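Zindeck Cirnitz side table, flat-pack - review
December 29, 2022

I bought the Cirnitz in June to replace a particle board unit whose cam locks had pulled out. It ships in one carton with four legs, an apron set, a top, a bag of hardware and a hex key. Assembly took me 20 minutes with my own driver and would take longer with the supplied key.

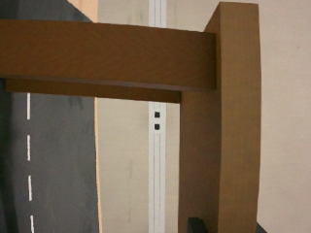
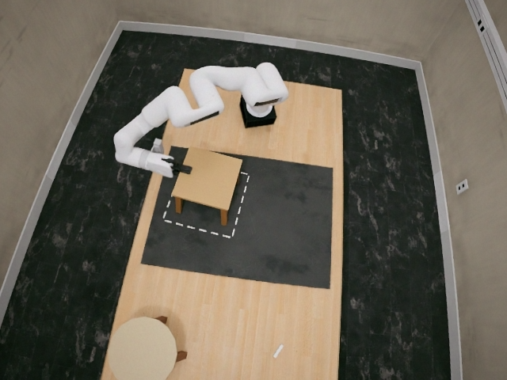 First: beam and post at the corner. Second: small wooden table on a dark gray mat.

Joinery. Each apron end is doweled and then pulled tight to the leg with a bolt and a barrel nut. The dowels fit snugly in 14 of the holes. Two were drilled slightly oversize and needed glue. The instructions do not mention glue at all. I would use it on every dowel unless you plan to take the table apart for a move.

Rigidity. Racking along the long side is low. Across the short side there is visible movement at the top if you lean on it, and this got worse until I retightened the bolts after 7 weeks. They have held since then. A spring washer under each bolt head would have fixed this at the factory for very little money.

Finish. The top has a thin satin lacquer. Water left overnight wiped off clean, but a hot mug left a pale ring that did not fade. The undersides are sealed with one coat, which helps against cupping - the older Van Beek table I own is bare underneath and has moved noticeably.

Leveling. There are no adjustable feet. Mine rocked on a tile floor and I fitted Zotier screw-in glides, which need a pilot hole in the end grain. Drill it 15 mm deep and go slowly, as the leg ends will split if you force the thread.

Hardware. The bolts are a standard metric thread and easy to replace. The barrel nuts are soft and the slot chews up after a few turns with the wrong screwdriver.

Pros: solid aprons, square legs, sealed underside.
Cons: no glue, no washers, no glides, weak heat resistance.

Rating: 7 out of 10. At full price I would look at the Van Beek first and seal the underside myself.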